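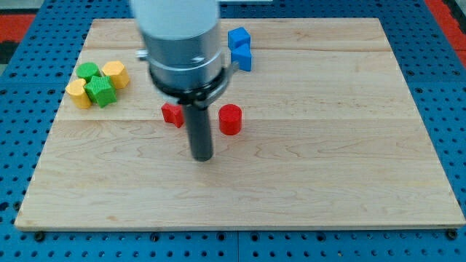 Cirkano remix EP, vinyl or just digital?
Last updated in March

Trying to find the Humalitz mix of "Tokdale" on 12 inch. Label page says 300 copies but I only ever see the files. Did it get pressed?

fagundes_fan
Yes, got mine at a show. 2 mixes per side, the Humalitz one opens side B. Sounds way louder then the download.

slowfade
no idea but the dub is better anyway

bside_kev
Sold out. Check used bins, mine was misfiled under Humalitz.

4 comments · 2 shares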